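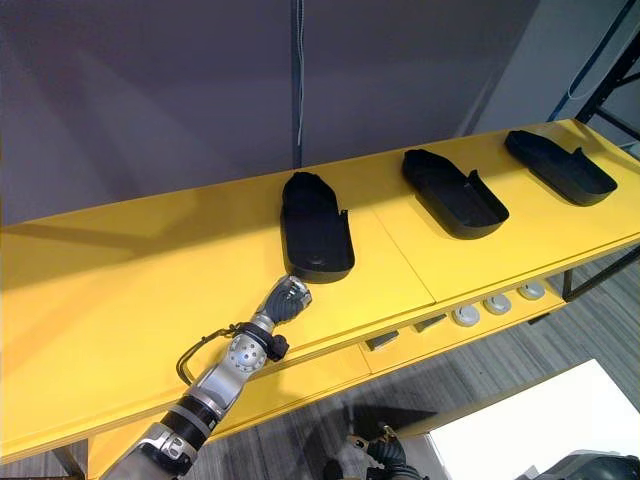
Devville Life > Work > Conversations

June 5, 2026
By our shoe-mad features writer

I'd brought my oldest boots along, and the owner of Derkiten had one of them upside down before I'd even found my pen.

"You walk on the outside," she said. "Everybody in your family does, I bet." (They do! My whole childhood was lopsided heels.)

She's been mending shoes for 15 years, the first nine of them in a basement on Uddin Street with one window and a heater that smelled of toast. I asked if people still bother getting things resoled.

"More than when I started," she said. "They come in embarrassed, though. They say sorry for the state of them. I tell them, I'd be out of work if you looked after them."

December is her mad month - everyone digs out their winter boots on the same cold morning and wants them back by the weekend. Last year she took in 582 pairs and had her mother answering the phone.

"She told one man his shoes were ugly," she said. "He still came back."
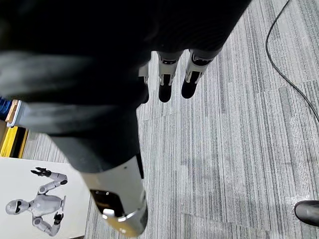 Inside the building in Devville, this spring.

I wanted to know what she won't fix, and I expected a long list. She thought about it for a while. Molded soles that have crumbled, mostly, and anything a dog has had for more than an afternoon.

"And glue," she said. "If you've tried glue at home, please just tell me. I'll see it anyway."

She learned at Kukovard, the old boot factory across the river, where beginners spent 10 weeks doing nothing but heels. She hated it then and says she can do a heel now while thinking about supper.

My boots will be ready Tuesday. She's fixing the zipper too, which I hadn't mentioned and had been fighting with since winter.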